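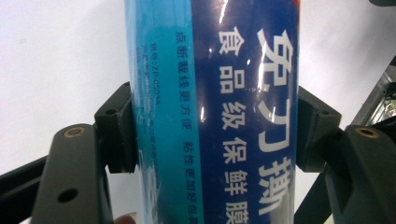 Según Perrine, el engrudo del lote anterior quedó demasiado flojo y por eso se levantaron las guardas del segundo tomo; ella le quitaría agua y lo dejaría más rato al fuego, sin más misterio. Lo apunto tal cual, que luego se me olvida quién dijo qué.

Marzo, cuaderno del taller. Empiezo a las nueve y media, con café y con bastante más ánimo que la última vez. Sigo con los libros de cuentas de Closcombe, los de lomo de piel, y antes de tocar nada he querido probar otra vez el engrudo de almidón de trigo. Lote A: 40 g de almidón y 200 ml de agua. Remojo de una hora, fuego muy bajo y cuchara de palo sin parar, hasta que se pone translúcido y empieza a pesar en la mano. Lo colé dos veces por el tamiz de crin (el fino, el que me regaló Sandrine) y salió una crema preciosa, sin un solo grumo.
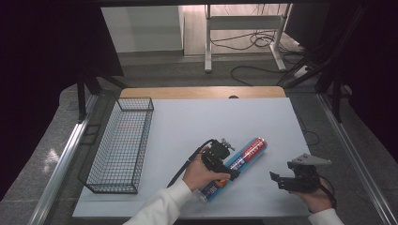
Con ese lote pegué tres tiras de papel japonés sobre retales de tela y las dejé entre secantes, bajo peso. La tira más ancha hizo una onda en una esquina, creo que por cargar la brocha de más, que es vicio mío de siempre. Las otras dos, planas y muy flexibles. Fongchan las dobló y las desdobló con esa paciencia suya y le gustaron, aunque prefiere rebajar un poco el engrudo para los cuadernillos del principio, los de papel más delgado – lo probaremos mañana en una hoja suelta. 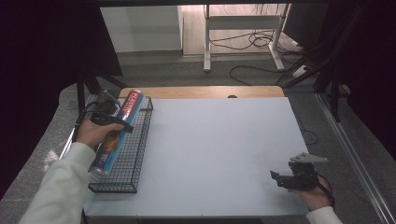
De los cuadernillos, precisamente, quería dejar nota. El tomo tiene 136 hojas y el cosido viejo aguanta bien hasta la mitad; a partir de ahí el hilo está pasado y habrá que recoser sobre cintas. Zdeňka propone lino del 40 sin encerar. Yo lo enceraría apenas, una pasada y ya está, pero lo hablamos con calma delante del libro.

Pendiente: pedir más secante a Lecomte, preguntar a Anel por la piel para las punteras y no volver a dejar la brocha en remojo toda la noche.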